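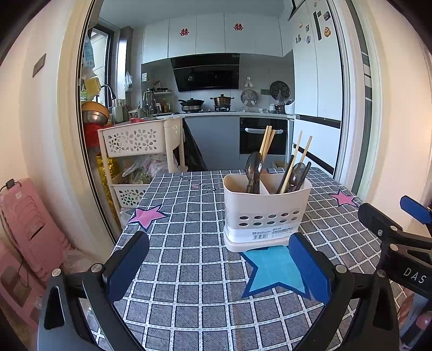 I bought the Lodix floor frame in March, after my old lap frame finally gave up at one corner. I've had enough evenings with it now to say what I think. I do mostly counted cross stitch and a fair bit of blackwork, usually on 28 count evenweave, and I stitch sitting on a sofa with one leg tucked under me, which matters more with floor frames than the makers like to admit.

The short version is that I'm keeping it, but I wouldn't buy the larger size again and I would skip the extras.

It comes flat in a long carton, 14 pieces plus a bag of bolts and wing nuts. The instructions are one folded sheet with drawings and no words. I had it together in an evening, with one false start where I put the two side posts on the wrong way round. They look the same but the slot for the tilt arm is on one side only. If you lay them both on the floor with the slots facing each other before you start, you won't do what I did.

The wood is beech and it has been sanded well, apart from the ends of the scroll bars, which were rough enough to catch a thread. I went over them with fine paper and a bit of wax. Noeline Tawhiri from my Sunday stitching group has the same frame and hers were fine, so it may just be mine.

Tension is where this frame earns its money. You can get the fabric tight as a drum and it stays that way. I left a piece on over a long weekend and when I came back to it I didn't need to touch the knobs. On my old frame I was tightening every half hour. The fabric is held in by a split rail, so there's no sewing on to webbing, and changing from one project to another takes a few minutes. Very thick fabric is harder to get into the split. Evenweave and linen both go in easily, but I had to fight with a piece of stiff Aida and ended up trimming the edge.

The tilt is good too. It goes nearly flat and nearly upright and stops wherever you like in between. What it doesn't do is flip right over so that you can get at the back. To finish off a thread I have to loosen both sides, swing it up and then feel about underneath. You get used to it, but if you park a lot of threads or change colour every few stitches it will slow you down. For blackwork, with one long length of black going for ages, it hardly comes up.

Height is adjustable in steps, and for me the right height falls between two of them. I've settled on the lower one with a cushion on my lap, under my elbows. In a dining chair it's perfect. Liam Naylor, who runs the shop where I bought it, let me try the display one before I paid, and of course I tried it in a dining chair.

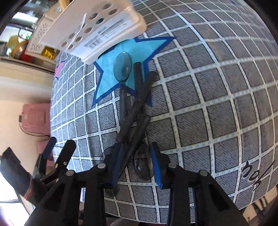 The feet are long and they need to be, because with a big piece on there's quite some weight out in front of you. It has never tipped. It has been walked into by everyone in the house, though, and I've now got it parked behind the sofa when it's not in use. It doesn't fold. You can take the top off by undoing two wing nuts and stand the pieces against a wall.

I bought the wider scroll bars as well, thinking of the big sampler I've been putting off (173 stitches across the centre panel alone, and then the borders). They are too wide to be comfortable. I can't reach the knobs on both sides without leaning, and the middle of the fabric is a little softer than it is on the standard bars. I went back to the standard set and I'll work the sampler in two halves.

The extras I tried were the chart holder and the Fakolent clip lamp. The chart holder is a thin metal plate with magnets and it droops. By the end of an evening I'm reading my chart at a slant. I've gone back to a clipboard on the arm of the sofa. The lamp gives a nice white light, but the neck is too short to reach the middle of the work, and the clip left a mark on the beech. Save your money on both.

For comparison, I borrowed a Cestimport frame from a friend for a fortnight last year. That one is metal, lighter, and folds away, and it does flip so you can get at the back. It also slipped. I'd have the fabric nice and tight at seven and be stitching on a hammock by nine. If you move your frame about a lot, or you take it to a group, I can see why you'd put up with that. I've not tried the Slaoui one that people keep mentioning, as I haven't found a shop that has one out to sit at, and I won't buy another frame without sitting at it first.

So far I've done a little over 2000 stitches on this one, nearly all of them border, and my neck is much better than it was with the lap frame. I've ordered a spare pair of standard bars so I can keep a second project dressed and ready to swap in. I'll add a note when they come, in particular about whether the ends are any smoother.

We use cookies to remember your settings and to see which pages are read. By carrying on you agree to this. Accept | Manage settings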